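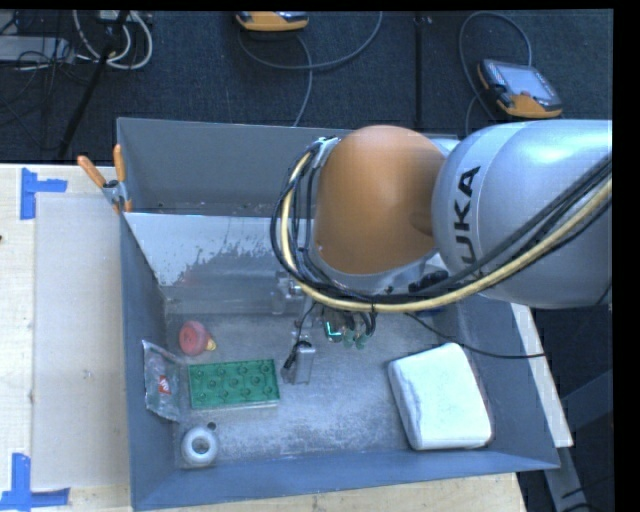 Guten Morgen zusammen, ich muss mal wieder ein bisschen ausholen, also holt euch ruhig einen Kaffee. Es geht um App-Berechtigungen. (1/9)

Am Wochenende habe ich endlich mein altes Handy ausgemistet und bin dabei an der Bonuskarten-App von Vilier hängen geblieben. Die nutze ich seit Jahren zum Punktesammeln, und ich hatte mir wirklich nie angeschaut, was die alles darf. (2/9)

Standort: immer. Kontakte: ja. Mikrofon: auch ja! Für eine App, die im Grunde einen Strichcode an der Kasse anzeigt. Ich saß da auf dem Sofa und habe erst mal meinen Tee kalt werden lassen. (3/9)

Nun bin ich ja ein neugieriger Mensch und habe eine Auskunft nach Artikel 15 DSGVO angefordert. Das darf jede und jeder von euch, es kostet in aller Regel nichts, und eine formlose Mail reicht völlig. Bitte traut euch das, es ist viel weniger schlimm, als es klingt. (4/9)

Nach zwei Wochen kam eine sehr freundliche Antwort mit einer Tabelle im Anhang. 856 Zeilen Standortdaten, viele davon nachts, also zu Zeiten, in denen ich brav im Bett lag und ganz sicher keine Punkte gesammelt habe. (5/9)

Als Empfänger standen zwei Firmen drin, Lehtinen und Stuvell. Von beiden hatte ich noch nie gehört. Stuvell macht laut eigener Webseite »Reichweitenmessung«, bei Lehtinen bin ich auch nach längerem Lesen nicht schlau geworden – vielleicht kennt die hier jemand und mag es mir erklären? (6/9)

Fairerweise muss ich sagen: Zugestimmt hatte ich irgendwann mal, wohl im November beim Handywechsel, als ich abends müde alles weggetippt habe. Das kennt ihr bestimmt auch. Ob so eine Einwilligung wirklich »informiert« ist, da habe ich meine Zweifel, und genau das habe ich der Datenschutzbeauftragten dort jetzt auch geschrieben. (7/9)

Standort, Kontakte und Mikrofon sind inzwischen aus, und der Strichcode erscheint an der Kasse genauso wie vorher. Ihr findet das in den Einstellungen unter Datenschutz oder Berechtigungen, je nach Gerät heißt es ein bisschen anders. (8/9)

Wer mag, bekommt von mir den Mustertext für die Auskunft, schreibt mir einfach eine Nachricht. Als Nächstes ist die Parkschein-App von Dakville dran, vor der graut es mir ehrlich gesagt ein wenig. Ich berichte, sobald Post da ist! (9/9)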